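Nuchit signs on for another season at Vesta

Midfielder Daranee Nuchit has agreed a new one-year deal with Vesta, ending a month of talk about a move to Hereo. The terms are the same as before, with one change: an appearance clause that now counts cup matches as well as league ones.

Nuchit played 1,852 minutes last season, the most of any outfield player in the squad. She started the year on the left of a midfield three and finished it as the deeper of two, a switch made after the away defeat at Mabula, where Vesta were passed through far too easily in the first half. 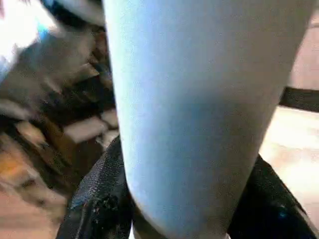 The change of position had a clear effect on her numbers. She made 191 ball recoveries, of which 93 came in the opposition half. Her shots dropped to almost nothing, as would be expected from a player starting her runs 20 yards further back, and she scored only once, from a corner against Pidon.

The coaching staff see her best work in the five seconds after possession is lost. She tends to move towards the ball early and close off the inside pass, which forces the opponent out to the touchline. The risk is the space left behind her. Hereo found it twice in the spring, both times with a straight ball from centre-half to striker. 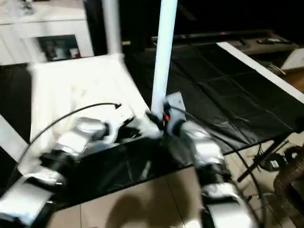
To cover that gap, Vesta will keep the right-back deeper when Nuchit presses. The full-back on the other side is free to go forward. In friendlies this has produced a back three in possession and a flat four without the ball, with the second of those still slow to form. The distances between the lines were better against Pidon than in the first two matches – though Pidon made seven changes at half-time, and the last 30 minutes should be read with that in mind.

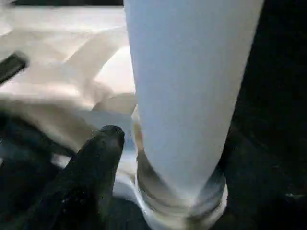 Fixtures and tickets

The league opener is at home to Mabula on Wednesday, with kick-off at 7.45pm. Up to 800 tickets will be on sale, including a block for away supporters behind the north goal. The covered side is for season-ticket holders only. Turnstiles open at 6.30pm.
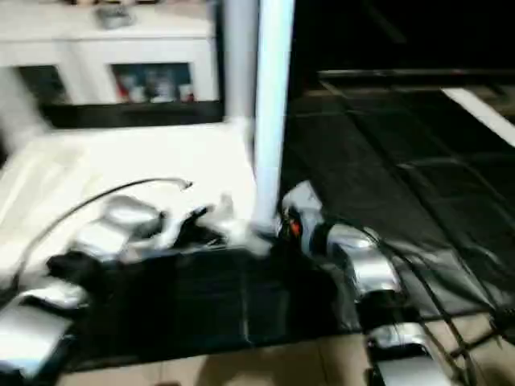

Away travel for the Hereo match is now open for booking. One coach has been hired and a second will be added if the first is full by the end of the week. Paper booking forms should be left on top of the white cabinet with the glass doors, with the fare in a sealed envelope marked with the passenger's name. Under-16s must travel with an adult. The coach leaves from the main gate at noon and returns straight after the final whistle.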